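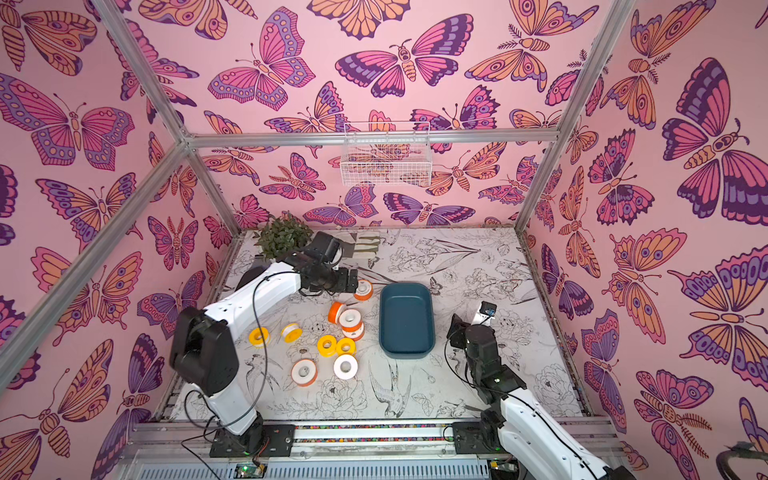 Page last changed: Monday, 14:20

Sorkley Working Papers in Manipulation
Posted in July by the Skuna bench group

4. Does the wallpaper matter?

4.1 Setup

The question in this section is a little embarrassing to put in print. We wanted to know how much of a two-arm policy's skill at clearing a table depends on the table being dull. Most cells we have worked in are gray, white, or the particular beige that office furniture fades to, and most policies trained in them do well as long as they stay there. So we went the other way and papered the cell in butterflies.

Figure 4 shows the cell in its busiest condition, which we call Prenix. The three walls carry pink paper with butterflies and moths, and the tabletop is printed with black line drawings of flowers and birds on white. Both patterns were picked by the same test: we held samples up to the segmentation model and kept the ones it liked least. The plain condition, Rondonuwu, uses matte gray panels on all four surfaces and has nothing else to recommend it.

Figure 4. The Prenix condition with the tape task laid out. The blue tray is the goal region; the rolls to its left are the objects to be moved. The plant and the folded cloth are distractors and are never a correct target.

The task is simple to say. Every roll of tape goes into the tray, in any order, with either arm. A roll counts as placed if it comes to rest inside the raised rim. Stacking is allowed. Rolls start either flat or standing on edge, and the standing ones may lean on a neighbor, as one does in Figure 4. We chose tape because it is cheap, it survives being dropped, and its hollow center gives the gripper two honest ways to pick it up: across the outside, or with one finger through the hole. It also comes in white, which on this tabletop turned out to be a small act of cruelty.

4.2 Data

We collected 2000 demonstrations by teleoperation, split evenly between the two conditions. Operators were told to clear the table at a normal pace and given no advice on grasp choice. Episodes were capped at 60 seconds per roll. Between episodes the rolls were scattered again by hand, and the plant and cloth were moved to a new spot, including spots where they got in the way.

Each policy saw the wrist view and the fixed view of the table. We trained three versions: one on plain data only, one on patterned data only, and one on an even mix of the same total size. All three share an architecture and a training schedule, described in Section 3, and none was tuned further once testing began. We would like credit for that last part, as the temptation was considerable.

4.3 Results

Each policy was tested on 50 layouts per condition. The plain-only policy did what everyone expects. At home in Rondonuwu it was quick and tidy. Moved to Prenix, it slowed down, hesitated over the tabletop, and made repeated and quite confident attempts to pick up printed flowers. It closed its gripper on ink far more often than on the wrong real object. The plant, which we had thought of as the main trap, was mostly left in peace.

The patterned-only policy was the surprise. It gave up very little when moved to the plain cell, and its failures there looked like its failures at home: a standing roll knocked over on approach, or a roll let go on the rim of the tray. The mixed policy was no better than the patterned-only one in either condition. We had written a paragraph explaining why it would be, and have removed it.

Color had a clear effect, though only for the policy that had never seen the patterns. Yellow and orange rolls were found without much trouble in both conditions. Plain white rolls lying flat on the printed tabletop were the hardest case, and the wrist view did more to rescue them than the fixed view did. With the wrist view masked, the plain-only policy left white rolls on the table in most Prenix trials, going back to hover over them and then leaving again.

The walls, for all the trouble of hanging them, hardly mattered. In a follow-up we kept the butterflies and swapped the printed tabletop for gray, and nearly all of the gap closed. Swapping the walls and keeping the tabletop closed almost none of it. The wallpaper took two days to put up. It is staying, partly for the comparisons in Section 5 and partly out of stubbornness.

4.4 Limits

We tested one object type, one tray, and one pair of arms. The two patterns differ in style as well as in where they sit, so we cannot say whether butterflies on the tabletop would do the damage the birds did – that run is planned. Lighting was held fixed throughout. We also did not try a moving background, although the curtain by the door volunteered on several occasions and those episodes were dropped before training.

© Skuna bench group | Contact: Sorkley papers desk | Back to top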